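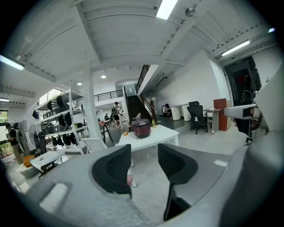 One reader wrote in after my last post to ask how on earth you store a pile of backpacks so you can grab the right one without unloading the whole lot, and whether hooks or shelves are better. I use both! A tall open metal shelving unit does the job, with some bags sitting on the shelves and the others hanging from the frame, and I've changed my mind enough times about the details that I figured I should write it all down.

## What you need

- A tall, open metal shelving unit (no back panel, no doors)
- S-hooks, the thick kind. I buy the Grekwood ones in packs of 8
- Luggage tags or a roll of masking tape
- A low table to sort on, or a clean patch of floor

My unit is a Drindetti and it says it holds 105 pounds a shelf. I've never come anywhere near that with empty bags, but check yours before you load it up.

## Empty everything first

Yes, every pocket. I did mine on a Tuesday night and found three pens, a dead flashlight and a granola bar I'd rather not talk about. Turn each bag upside down over the table and shake it, then run your fingers along the bottom seam where the crumbs live. If a bag smells a bit off, leave it unzipped near a fan overnight. Don't skip this one – a closed bag that's even slightly damp will make its neighbors smell too.

## Sort by shape

I used to sort by who used what, and it was a mess in a week. Now I go by how a bag behaves:

1. **Stands up by itself.** Stiff backs, laptop bags, anything with a frame. Shelf.
2. **Flops over.** Soft daypacks and totes. Hook.
3. **Hardly ever used.** Top shelf, and stuff the small ones inside the big ones (tag the outside one so you remember!).

## Load the shelves

Put the heaviest bags on the bottom and work up. Stand them like books, grab handle facing you, straps tucked behind. I leave a hand's width between bags, and if I can't, then I've got too many on that shelf. Mine maxes out at 11 for the whole unit before it gets silly.

## Hang the rest

Hook by the little loop at the top, never by one shoulder strap, or the padding stretches and the bag hangs crooked forever. My old MacRitchie pack has one strap noticeably longer than the other thanks to me. Spread them along both ends of the frame so the weight is even, and anchor the unit to the wall if you can.

## Tag them

If your bags are all black, you'll need this. Tape on the handle, a word or two in marker: "gym," "laptop," "rain cover inside." I tried the fancy Jultunport tags and they kept spinning around, so back to tape I went.

I redo the whole thing every August, and it takes me around an hour with music on.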